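Event Hosting and Presenting
Unit 4 handout: Working as master of ceremonies at a corporate dinner
Course tutor: Lerato Xaba

Read this before the October workshop. Bring a printed copy, as we will be marking it up.

1. What the client is paying for

Most first-time hosts think the job is talking. Most of the job is timekeeping. A staff awards dinner has a kitchen, a band, a sound desk and a row of executives who all expect to start when the run sheet says so. The host is the only person who can speed the room up or slow it down without anyone leaving their seat.

The room matters too. A script that works for 50 people around a few tables will sound rushed in a ballroom of 600. Larger rooms need shorter sentences and longer pauses after a name.
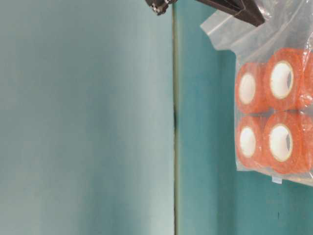
2. The briefing call

Ask for the call at least two weeks out. Get the following in writing afterward:

Running order, with the name of the person who can change it on the night
Full list of nominees and winners, with pronunciations
Topics to avoid (layoffs, mergers, a former chief executive)
Dress code
Who hands over the trophies, and from which side of the stage

Pronunciation is the item most often skipped. In the case study we use in class, the Mabuza sales dinner, the host had a winners list with no guide and got the first two names wrong. The room was polite, but the client did not rebook.

3. Writing links

A link is the short passage between two items. Keep it under 100 words. Say what just finished, thank one person, name what comes next. Jokes go in the middle of a link and never right before a winner's name.

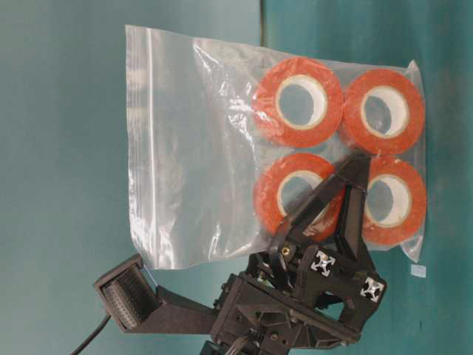 Write links on cards, one per card, numbered in the top corner. Phones lock and tablets dim. If you are working with a co-host, both of you carry the full set, including the cards you do not read.

4. Working in pairs

Agree on who leads each section before rehearsal. The person not speaking looks at the person who is, and not at the next card. Interruptions should be planned. For the Ciltadham exercise you will be given a partner and one page of notes, and you will present the opening and two awards.
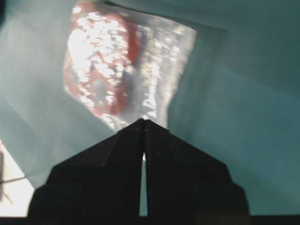
Photo: Staris

5. When things slip

Dinner runs late more often than speeches do. Have one filler item ready that needs no equipment, such as a table question or a thank-you to the organizing team. Check with the stage manager before using it.

Assignment

Write a complete set of links for the Nokevport awards evening (run sheet attached). Mark your pauses. Read it aloud with a timer and write the total at the bottom of the last page.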